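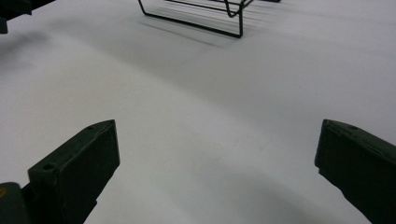 Finger gap with the jaws open, black wire rack on the white surface.

Forum: Grippers and End Tools
Thread: Hand-held gripper, right finger closing late

benchmoss
Posted Thursday, 7:42 am

I look after one hand-held gripper at work. It has the dark green block fingers with the angled tips, two jaws, camera mounted on the tool looking down between them. The body is a Tridelness kit that somebody before me put together. We use it for pick and place demos around a wire rack, and the same finger pair gets moved over to the arm in the cell when we run the job there.

Since Monday's shift the right finger has been closing late. I squeeze the trigger, the left one starts moving right away, and the right one sits for a moment and then catches up. They still meet, but they meet off center, toward the right. On thick parts I don't care. On the thin stuff it pushes the part sideways before it grips, and then the part goes into the rack crooked.

What I have done so far:

Took both fingers off, wiped the rails, put them back on.
Checked the trigger cable for fraying. None that I can find.
Swapped the return spring for a new one out of the kit bag. No change.

Open position looks fine to me, see the picture at the top. Any ideas before I pull the whole base apart?

gantry_dad
Posted Thursday, 8:15 am

Check the screws that hold the finger to the carriage. On mine the finger screw on one side backed out a little at a time. The finger rocked before it moved, and it looked exactly like late closing. You can't see it with the jaws open. Close them on a scrap of something and push the tip side to side with your thumb.

benchmoss
Posted Thursday, 8:31 am

Did that. There is some rock in the right one, more than the left, but the screws are tight. I put a driver on all of them.

lowtorque
Posted Thursday, 9:04 am

Tight screws and a rocking finger means the hole in the plastic has gone oval. Are those printed? If they are, that's your answer. Print a new pair and move on with your day.

benchmoss
Posted Thursday, 9:20 am

Printed, yes. They came from Nyberg as a set with the kit. I don't know how many cycles are on them. The log sheet on the wall says 1,000 at the last service and then somebody quit filling it in.

Pulsewidth
Posted Thursday, 9:48 am

I don't agree with lowtorque that you should go straight to new fingers. A worn hole gives you slop at the tip, sure. It does not give you a delay at the carriage. benchmoss says the right one sits and then catches up. If the whole carriage sits still while the left one moves, the fault is upstream of the finger.

So which is it? Take both fingers off, squeeze the trigger slowly, and watch the bare carriages. If they start together, it's the finger. If the right one is late with no finger on it, it's the rail or the linkage. Takes less time than a print.

lowtorque
Posted Thursday, 10:02 am

Fair test. I still say he ends up printing fingers.

rackandpinyon
Posted Thursday, 10:10 am

Looking at the picture, is the right tip chipped? The edge looks a little rounded to me compared with the other one. Could just be the angle.

benchmoss
Posted Thursday, 10:26 am

It has a small chip, yes. It got dropped in January. I filed it and kept going. The tip still grips fine so I never put it on the list.

rackandpinyon
Posted Thursday, 10:33 am

A drop on the tip is a drop on the carriage. That block is stiff and it will pass the hit straight down. I'd look at the rail on that side for a dent.

benchmoss
Posted Thursday, 12:50 pm

OK, did the bare carriage test over lunch. Fingers off, slow squeeze, seven times. Right carriage is late every time. Not by as much as with the finger on, but late.

So Pulsewidth is right that it isn't only the finger. Base is coming apart after my break.

Pulsewidth
Posted Thursday, 1:05 pm

Before you open it, mark the cable at the clamp with a paint pen. Both sides. If you lose the clamp position you will spend the rest of the day getting the two sides even again.

Order I do it in on mine:

1. Trigger all the way released, jaws open.
2. Mark the cable at the clamp, left and right.
3. Back cover off.
4. Unhook the spring. Hold it with pliers, it jumps.
5. Slide the carriages out, left one first. Put them on the bench in the same order they came out.
6. Look at the rail from the end with a light behind it.

Do not loosen the camera mount for any of this. You don't need to, and then you have to redo the camera angle.

gantry_dad
Posted Thursday, 1:12 pm

Seconding the paint pen. I used tape once and it came off with the grease.

cellblock7
Posted Thursday, 1:40 pm

Different opinion. If you use the same fingers on the arm, I wouldn't touch the hand tool until you've checked the arm side too. We run a Hurport cell with a shared finger set and the holes get beat up from the swapping, on and off every week. We bought a second set and quit moving them. Most of our trouble stopped.

lowtorque
Posted Thursday, 1:52 pm

That's what I said. Print new fingers. Print two pairs.

Pulsewidth
Posted Thursday, 1:58 pm

He has a late carriage with no finger on it. New fingers will not fix that. Both things can be wrong at once.

cellblock7
Posted Thursday, 2:06 pm

I'm not saying it fixes the carriage. I'm saying don't share a finger set. Those are two jobs.

benchmoss
Posted Thursday, 3:35 pm

Base is open. Cable marked with paint, spring caught with pliers, no blood.

The right rail has a burr near the outer end. I can feel it with a fingernail. The carriage sits on the wrong side of it when the jaws are all the way open, so it has to climb over before it moves. That matches what I was seeing. Once it is past the burr it slides fine.

The grease on that side was also bad. Gray and gritty, with green dust in it that has to be off the finger. The left side was clean.

My question now is whether to stone the burr down or order a rail. Nindora sells the rail, their part number ends in 527, but shipping is slow and I'd like to run tomorrow.

rackandpinyon
Posted Thursday, 3:44 pm

Stone it. Fine stone, drop of oil, flat strokes along the rail and never across it. You want the high spot gone and nothing else touched. Wipe it, slide the carriage by hand, feel for a catch, repeat. Stop the minute it slides.

Pulsewidth
Posted Thursday, 3:51 pm

I'd order the rail and stone this one to get by until it shows up. A stoned rail works but the plating is gone at that spot, and in a humid shop it will rust right there.

gantry_dad
Posted Thursday, 3:58 pm

I've run a stoned rail for two years with no rust. Wipe of light oil on Fridays.

Pulsewidth
Posted Thursday, 4:03 pm

Your shop has air conditioning.

gantry_dad
Posted Thursday, 4:05 pm

It does.

benchmoss
Posted Thursday, 5:20 pm

Stoned it, cleaned both rails with a lint free rag, fresh grease, thin. Carriages start together on the slow squeeze now, fingers off. Ran it through a pile of squeezes with no late start.

Put the fingers back on and the right one still rocks at the tip. Starts on time, but rocks. So lowtorque gets half of it. The hole on the right finger is oval when I hold it up next to the left one.

I ordered the rail, and I have a pair of fingers on the printer overnight. Same file Nyberg sent with the kit.

lowtorque
Posted Thursday, 5:29 pm

I'll take half.

While you're at it, put a metal insert in the mounting hole. Drill it out, press in a brass sleeve, and the screw bears on brass and leaves the plastic alone. Mine have gone a lot longer that way.

cellblock7
Posted Thursday, 5:37 pm

Inserts are good if you get them square. If the sleeve goes in crooked, the finger sits crooked and you're chasing the gap again. Use a drill press.

benchmoss
Posted Thursday, 5:45 pm

There's a drill press two doors down. What do you all use for checking the open gap after a finger change? I've been doing it by eye against the rack and I don't love it.

rackandpinyon
Posted Thursday, 6:02 pm

Calipers, tip to tip, jaws open. Write it on the base with the paint pen. Then check each tip to the center line of the body, because the total can be right with both fingers shifted to one side.

Pulsewidth
Posted Thursday, 6:10 pm

I made a gauge block. Cut it to the open gap, lay the tool down, and the block should just drop between the tips. Faster than calipers and the night shift will use it. They will not use calipers.

benchmoss
Posted Thursday, 6:18 pm

A block it is. I'll cut one once the new fingers are on. I also started a new log sheet and wrote the rail work on the first line. I'll post again after the Nindora rail goes in.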